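The Wind over Grernlow

My grandmother sold the wind twice — once to the Zollico company, and once, two winters later, to a cousin in Lovmont who never paid. She was 69, and she loved a contract the way other people love cake.
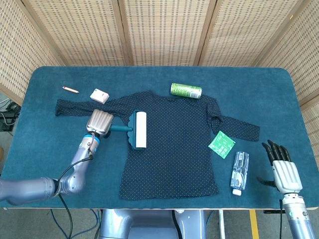
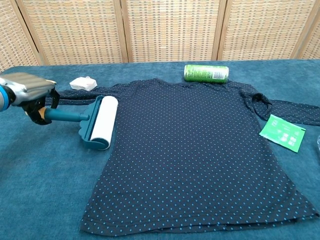 December

The turbines came up the hill by night, four of them, and we stood at the gate in our coats and waved as if they were family, home at last for the holidays.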